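How do you teach a robot to cook? Start with pretend food!

Robots don't know what a pot is. Or corn. So at the Silteo lab in Brandemville, people show them. A person steers the robot arm through a job, start to finish, and the computer saves every move. Then they do it again. And again — 25 times for each job.

After that the robot tries alone. It isn't copying one try exactly, its looking for what all the tries have in common.
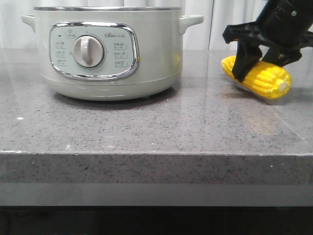
Got it! Two black fingers hold a toy ear of corn next to a green cooking pot.

So does it work? The team tested it with 10 goes. With only 4 practice shows, the robot mostly missed. With all 25 it did alot better, even when the corn was moved to a new spot.

Round stuff is still hard. Corn rolls!

Try it yourself: use two rulers as fingers and pick up a crayon. Now shut one eye. Harder, right?

Next up at Silteo — opening lids.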